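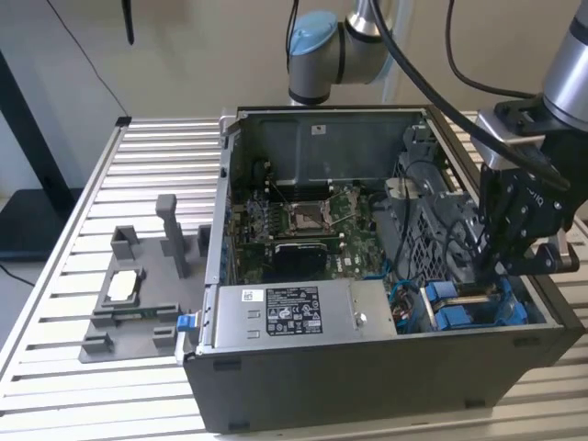
Taltevach Gripper Comparison, Desktop Teardown Set

Readme for release 2. Maintained by Satish Kushwaha.

Overview

Recordings of two parallel grippers and two wrist controllers working inside an open desktop computer tower. The tower lies on its side on a slatted aluminum table with the side panel off. Two arms are mounted at the table. Both grippers were run on the same cell with the same task list, so differences between runs should come from the fingers or the controller.

The set holds 3182 attempts. An attempt starts when the arm leaves its home pose and ends when it returns or the operator presses stop.

Hardware under test

Gripper A: Clukeck parallel, short fingers, bare metal tips
Gripper B: Groen parallel, long fingers, rubber tips
Controller P: position control with a force cutoff
Controller C: compliant control, stiffness set per task

Gripper A was paired with both controllers. Gripper B was paired with C only. The P driver for B did not hold a steady update rate and those runs were dropped.

Tasks

T1 Reach into the drive cage area and close on a carrier
T2 Press a release tab and hold for two seconds
T3 Pick a small module from the printed fixture plate and return it
T4 Move a cable bundle clear of the drive carriers
T5 Lower the closed fingers to a marked point near the CPU socket without contact

T5 is a positioning check only. Any contact counts as a failure, including contact with the retention bracket.

Files

attempts.csv – one row per attempt
wrench/ – force and torque at the wrist, 200 Hz
joints/ – joint positions and commanded positions, same clock as wrench
video/ – fixed workspace camera, one clip per attempt
calib/ – camera to base transforms, one for each arm

Columns in attempts.csv

attempt_id, task, gripper, controller, arm, operator, result, stop_reason, peak_force_n, notes

The result field is ok, fail or void. Void means the attempt should not be used for scoring. There are 169 void rows, mostly from a loose wrist connector found in August. They are kept in the release so that attempt_id stays continuous.

Splits

By session, never by attempt. The held-out part has 67 sessions, all recorded after the fixture plate was reprinted. Slot spacing on the new plate is slightly wider, and a T3 policy with hard-coded slot positions will miss.

Known problems

Wrench data for Gripper A is not corrected for the weight of the mounting bracket. Subtract the resting value from the first half second of each attempt.

The fingers are often hidden by the chassis or by the gripper body in T1 and T4. Do not use the video alone to judge contact.

peak_force_n is computed after a low-pass filter. Short spikes are under-reported, worst with Controller P.

Operator labels for T4 vary – "clear" was judged by eye until the Parkavgate sessions, which use a gauge block.

Changes from release 1

Added T5. Renamed controller labels from 1 and 2 to P and C. Fixed swapped base transforms in calib/.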